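Fitora Soap: two-view demonstrations for a slippery-object grasp study

Version 2. Maintained by Hedvika Vaněk and Otakar Slanina.

What is in it

400 demonstrations recorded with hand-held grippers, used in our work on whether a wrist view helps a policy choose where to close its fingers on a smooth, rounded object. Each demonstration has a head view and a wrist view on a shared clock.

Task

The operator grips the object, lifts it and puts it back down. Either hand may do the grasp. The other gripper is held clear but is still logged, so expect long stretches of idle data on that side.
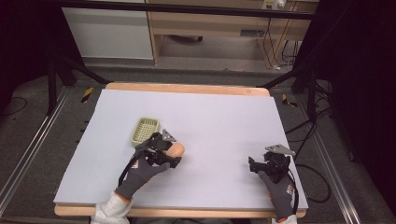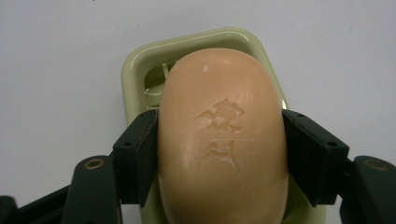 Head view (first) and wrist view (second), from the same session.

Main result

We trained one policy on the head view alone and one on both views, then ran 24 trials of each. The policy with both views slipped less often on the first close. Most of the gain came from grasp height – the head-only policy tended to close too near the top. We saw no clear change in how long a trial took.

Files

episodes/ one folder per demonstration
calib/ camera and gripper calibration
splits/ train and test lists
labels.csv grasp side, slip on first close (yes/no), labeler initials

Labels

Slips were marked by hand from the wrist view by Čestmír Hubáček and Nandi Matlala. Where they disagreed, the row has "unsure" in the slip column. We left those rows out of training.

Known problems

The head view often hides the contact points behind the gripper body. Gripper width drifts in a few of the January episodes – use the corrected column, width_fix. Cable pull on the right gripper is not modeled.

Not covered

Wet objects, cluttered tables, handovers between grippers.

Questions about the splits go to Hedvika, anything on calibration to Otakar.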